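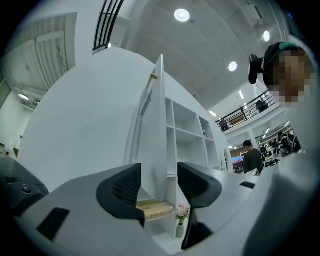
White open shelving with rows of empty compartments.

Mostyn's toy library is coming back in February, and the response from families has been terrific! Some 205 households have already put their names down to borrow puzzles, games and dressing-up clothes from the old reading room on Irna Street.

The library closed when its former home was sold, and its stock has been sitting in garages across the town ever since. Trefor Maddocks, who ran the Saturday club there for years, has been going through the boxes at his kitchen table and is delighted with what has survived.

"We've got jigsaws with every single piece - I couldn't believe it," he said. "There's a marble run I remember my own children fighting over, and it still works beautifully."

Membership will cost £5 a year, and each family can take home two items at a time for up to three weeks. Anything with small parts will be weighed on the way out and again on the way back in, a trick borrowed from the toy library in Tomska, where lost pieces have dropped sharply.

A grant of £2000 will pay for new baby toys and a set of large-print board games, which Ynyr Bevan hopes will tempt grandparents through the door as well. He is also looking for 20 people who can spare an hour a month to check and clean returns.

"If you can count dominoes, we'd love to have you," he said.

Donations of clean, complete toys can be dropped off at the reading room between 10am and noon. Soft toys can't be accepted, but wooden train track is very welcome - the more bends the better!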